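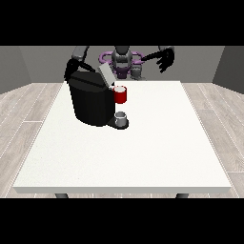 Govel two-arm coffee cell – replacement gripper pads and lid stop kit

Part no. 937. Fits all Govel two-arm cells, simulation model included.

SAFETY NOTICE, February 2019 – please read before ordering

We've had reports of the left hand not letting go of the lid. Lid goes up fine, hand stays shut, the arm then starts its next move and drags the machine with it. At one site (Plostalero, staff canteen) the machine ended up over the back edge with a full tank. No one hurt, but the water went everywhere and the cell was off for 17 days.

Cause: worn pads. Rubber goes sticky with steam, the grip sensor reads "open" when it isnt. Software 433 and earlier does not check twice.

What to do now
Stop using the lid routine on any cell with the old grey pads.
Do not reach in to free the lid by hand. Red button first, then wait for both arms to go slack.
Fit kit 937 – new pads, lid stop, four screws, hex key.
Ask us for the software update. Free, whether you buy the kit or not.

The fault can be run in the simulator before you touch the real thing. Load the coffee scene, lid open, left hand on the machine, right hand held up clear of the table. Set pad wear to high and press play. Rowena Galang wrote the scene and can send it over.

Pad life
Old pads: we used to say 1000 lid cycles. Please ignore that figure, its still printed in the December manual. New pads: check weekly, change at the first shine or tackiness.

Not suitable for Esska hands, different finger width.

Stock and orders
In stock, goes out next working day. Cells under warranty get the kit free – send the serial number to Birutė Kivi at the parts desk. Old pads back to us in the bag supplied please, we want to look at them.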